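Home | News | Publications | Events | Contact
Print this page | E-mail to a colleague
Reading time: 2 min

Omoregie Library Opens Its Collection on Spiritualist Women of the Prairies

WESTARDEN, Feb 10, 2025

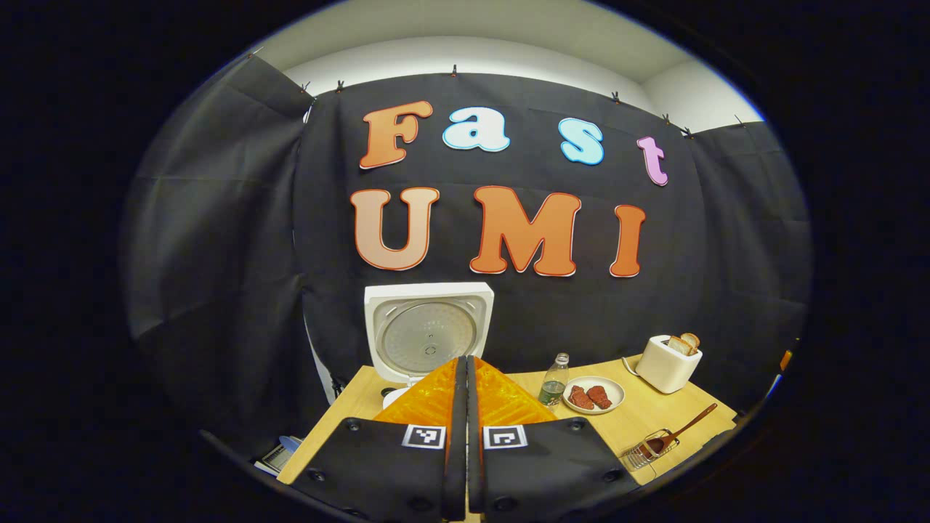
The Omoregie Library of Religious History has opened to the public its collection of papers on women in the spiritualist circles of western Canada. The collection contains 3,346 letters, minute books and printed pamphlets, and 280 of them were never catalogued before.

The papers were kept during many years in a private house at Trandaden, and came to the library in 4 deliveries. They concern mainly the home circles, in which women acted as mediums, as lecturers and, quite often, as editors of small journals.

"In the existing studies we meet these women mostly as curiosities," said İlker Duman, the head of the library. "In their letters they discuss the vote, the price of paper and the behaviour of ministers who refused them a hall. I believe that historians of religion will find here a very rich material."

The catalogue was prepared by Gheorghița Jitaru, who has also written the introduction to the printed guide. The guide has 293 pages and it is published by Trindeck. It includes an index of persons and a list of the journals, with the places where copies are still preserved.

"Many of the writers signed only with initials, or with the name of the husband," said Ms. Jitaru. "To identify them was the slowest part of the labour. For several I am still not certain, and I have marked this in the catalogue."

Readers may consult the originals in the reading room by appointment. Fragile items are given only as copies. A second part of the catalogue, dedicated to the correspondence with British societies, is foreseen for November.

Requests for appointments and for review copies of the guide should be addressed to the library's enquiry desk in Westarden.

Print this page | E-mail to a colleague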